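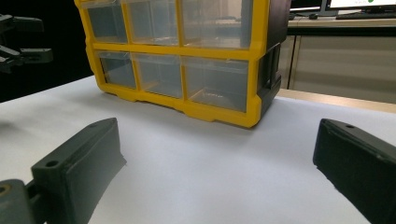
Prundura label maker: a year of labels in a small workshop

Posted December 2, 2025 by Ka-ming Yau

I mend sewing machines in the back half of a single garage. They are mostly old domestic ones, which means a lot of very small screws that look the same and aren't. For years I wrote on masking tape with a biro. The tape went brown, the ink faded and I ended up opening every drawer anyway.

The Prundura is a hand-held label maker with a small keyboard and a slot for a tape cassette. I paid £13 for mine in a clearance sale, with one cassette of black on white tape. The normal price is a good deal higher and I probably wouldn't have paid it.

Setting up

It takes four AAA batteries, not supplied. The battery door is stiff and I broke a nail on it. After that you drop the cassette in, close the lid and type. The keys are in alphabetical order, and after years at a normal keyboard I still hunt for the letter R.

The instructions are one folded sheet. They cover text size, underlining and how to print two lines, and they don't cover changing the date format, so I have left that alone. I have never needed a date on a drawer of bobbin springs.

Printing

Print quality is good. Small text is sharp enough to read at arm's length, and the largest size can be read from the door. Two lines on the narrow tape is too small for me without glasses.

The machine wastes tape. It leaves a blank strip at each end of every label, and on a short word the blank can be as long as the word. The way round it is to type several labels in one go with spaces between them, print the lot and cut them up with scissors. I do this every time now.

The built-in cutter was fine to begin with. It now leaves a ragged corner on the left side unless I press it hard and quickly.

How the labels hold up

I stuck the first ones on in November last year. The garage is unheated and gets damp, and I handle things with oil on my fingers. Labels on smooth plastic have stayed put. Clear drawers take them best, and a wipe with white spirit on a rag beforehand makes a difference.

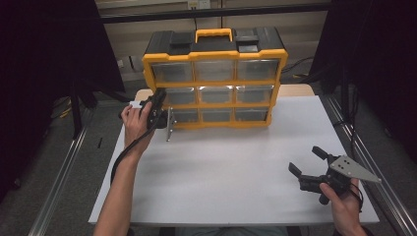

Labels on painted metal have done nearly as well. The ones on cardboard boxes started to lift at the corners by spring, and the two I put on a canvas tool roll fell off within a week. The black lettering hasn't faded at all, although my window faces north.

Peeling them off is easy if you get a thumbnail under the edge. The backing paper is another matter. It has no split down the middle, so you have to pick at a corner, and with cold hands this is the worst part of the job.

Tape

Prundura's own cassettes are dear. I tried a compatible one from Sokine and it jammed twice, then worked. The Mansour one printed properly from the start but the white is slightly cream, and it shows next to the older labels. I don't mind that on a shelf of motor belts.

Would I buy it again

Yes at the sale price. If you only have a few boxes to mark, a paint pen is cheaper and quicker. I would like a proper keyboard and a better cutter, and the case could do with a loop for hanging it up. Mine lives on a nail, in a sock.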